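Nokent login-abuse set, version 2

Nokent is a collection of labelled authentication events for testing rate limiters and bot filters on game accounts. It was assembled at Brukside by Bianca Ene and Yevhen Lytvynenko. All account names were replaced with random tokens before labelling, and no passwords, hashed or plain, are stored.

Contents

events.csv – one row per login attempt, 2880 minutes of traffic in total
accounts.csv – 2000 account tokens with region and account age in days
labels.csv – one of normal, stuffing or unclear for each attempt

Timestamps are in UTC. Source addresses are cut to the network prefix and then keyed, so two rows with the same value came from the same network but cannot be traced back to it.

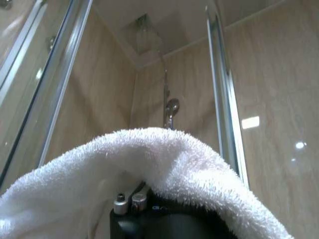 Can the set be used to train a filter for live use?
It is meant for testing only. The traffic comes from one launcher, Vusdale, and a filter trained on it will learn that launcher's retry timing.

Labelling

Ieuan James and Washington Barbosa labelled each attempt separately. Where they differed, the row was marked unclear and left in. There are 590 such rows, mostly players who mistyped a password several times from a shared network. Leave them out when working out false positive rates.

Known problems

The user_agent column is blank for console logins. Attempts stopped by the Lumenta gateway never reached the log and are missing from all files. Version 1 had a clock error in the June rows – do not mix the two versions.

Corrections go to Edivaldo Bragança. Last changed 25th September.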